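Carnivden Library Extends Winter Hours and Opens Lending Collection for Home Repairs

Friday, January 25, 2019

The Carnivden Public Library will extend its evening hours through the end of winter and open a lending collection of hand tools and household repair items at its Drindum Street branch, the library board announced this week.

Under the new schedule, the Drindum Street branch will remain open two additional hours on Tuesday and Thursday evenings. The main building on Abubakari Square will keep its present hours, except that the ground floor reading room will open earlier on Saturday mornings. Holiday closings are not affected.

The lending collection has been under discussion since July, when the board reviewed the results of a survey sent to cardholders in all parts of the town. Residents were asked which services they would use if the library had space to offer them. Borrowing tools ranked above additional computer stations and above a proposed film series. Many respondents wrote that they needed a particular item only once or twice a year and had no place to store it.

"The library has always lent what people need but cannot reasonably each own," said Guoqing Meng, director of the Carnivden Public Library. "Books remain the center of our work. A clamp or a level can be cataloged, checked out and returned in the same way, and our staff is well prepared to manage that."

The collection will be housed in the former periodicals room on the lower level of the Drindum Street branch. Back issues of newspapers and magazines that were kept there have been moved to the main building, where they may be requested at the reference desk. Shelving for the new collection was built by the town's public works department over the past several weeks, and the room has been repainted and fitted with brighter lighting.

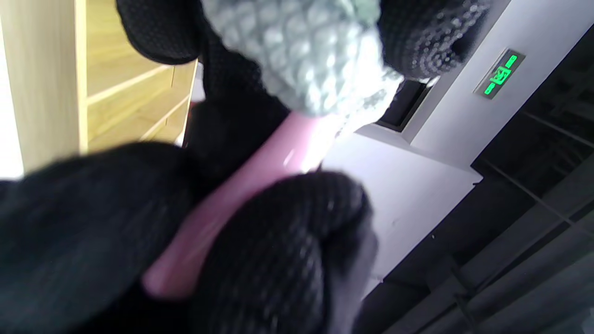
Vol. 6, No. 2

Items may be borrowed by any adult cardholder in good standing. A signed borrower agreement is required before the first loan and will be kept on file at the branch. The loan period is one week, with one renewal permitted if no other borrower has placed a hold. Tools must be picked up and returned in person at the Drindum Street branch and may not be left in the outdoor book drop.

Gasoline-powered equipment will not be offered. The board also decided against ladders for the first year, citing limited storage and the cost of inspection. Suggestions for additional items may be submitted on the form available at either circulation desk. Requests will be reviewed twice a year.

The board approved $4,000 for initial purchases, drawn from the library's equipment fund. No increase in the operating budget was requested. Late fees for tools will be higher than those for books and will be posted in the room and printed on each checkout receipt. Borrowers are responsible for loss and for damage beyond ordinary wear.

The library will accept donated tools in clean working condition. Donations should be brought to the lower level of the Drindum Street branch during regular hours, where staff will examine each item before accepting it. Items that cannot be added to the collection will be offered to the Pirnden Vocational School, which has agreed to receive them for classroom use. Donors who wish to have an item returned if it is not selected should say so when they leave it.

In connection with the opening, the branch will hold a series of evening sessions on basic household maintenance. Topics include replacing a faucet washer, patching plaster, sealing drafty windows and sharpening kitchen knives. Each session will last about 5 quarter-hours, including time for questions. There is no charge, but registration is required and seating is limited. Children under the age of 12 must be accompanied by an adult.

Residents with limited mobility may reach the lower level by elevator from the main lobby. The side entrance on the parking lot will be unlocked during the added evening hours.

The board will receive a report on use of the collection and on evening attendance before deciding whether either will continue into the next budget year. Written comments from the public will be included in the report and may be addressed to the Office of the Director, Carnivden Public Library, Abubakari Square.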